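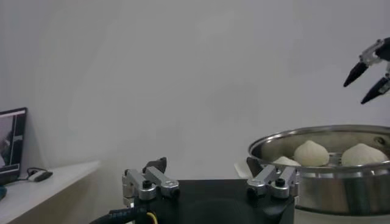
The owner of the Makris lunch counter in Burkwood has been steaming food since she opened in September, and she has firm ideas about the pot.

"Stainless steel, round, as big as your stove will take," she says. "People buy a little one and then stack it too full. The steam has to get up the sides."

She worked in her aunt's kitchen for 11 years before taking the lease. The counter seats four, and most customers take their food away to the offices on Clavby Street.

Dumplings go in first, then buns. She lines the tray with cabbage leaves when she has them and paper when she doesn't. "Cabbage is better. You can eat it after."

Her rule on the lid is strict - it stays on until the timer goes. She has lost batches of buns to cooks who wanted a look. "They go flat and they don't come back."

Water gets topped up from a kettle, always boiling. At the end of the day the pot is washed by hand, dried with a tea towel and left on the bench with the lid off. She opens at 11 and closes when the buns are gone.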